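Reading Rooms and Quiet Light: A Conversation with Azadeh Jalali

The Rudthorpe Public Library reopened its local history reading room in March after a renovation that replaced the lighting, the work surfaces and the shelving along the north wall. Azadeh Jalali, who has directed the library's special collections for most of her career, oversaw the project with the design office Navickas. She spoke with us one morning before the room opened to readers.

Ms. Jalali described the former room as "handsome and very hard on the eyes." Its lamps had been chosen for appearance, and readers working with faded ink often carried their documents to the windows, a practice the staff were obliged to discourage. "We had a rule against it on the door," she said, "and we had given people every reason to break it."

The collection holds 375 maps and estate plans, many of them drawn in pencil. At the former desks, a reader's own hand could darken the line being studied. The new lighting is set at 300 lux over the desks and may be lowered to 60 for fragile material. Ms. Jalali noted that the lower setting met with some resistance. "Rhodri Jenkins, who has read here longer than I have worked here, told me it was like dining by candle. He has since asked for it twice."
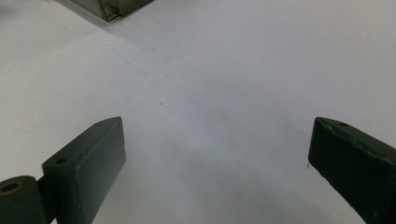 The choice of desk surface occupied the project team for longer than any other question. Dark green leather was proposed first, in keeping with the building, and was set aside after a trial with the Skitby parish plans. Ms. Jalali favored a plain matte white, on which a shadow fades out gradually and leaves no hard edge across a page. "A glossy top gives you the lamp back," she said. "I wanted readers to forget the desk." Her colleague Aitana Alcaraz, the conservator, raised the matter of glare from so pale a surface, and gray blotting sheets are now available on request.

Asked about costs, Ms. Jalali confirmed that the work was completed within the approved budget, although the shelving was delivered in 2 stages and the room remained closed longer than planned. Readers were served from a temporary desk on the ground floor during that period.

The next phase concerns the catalog. Card entries for the Skitby papers are being checked against the boxes by Hilkka Kallio, and the corrected records will be added to the public catalog as each series is finished. Readers who wish to consult unlisted material may apply in writing to the special collections desk.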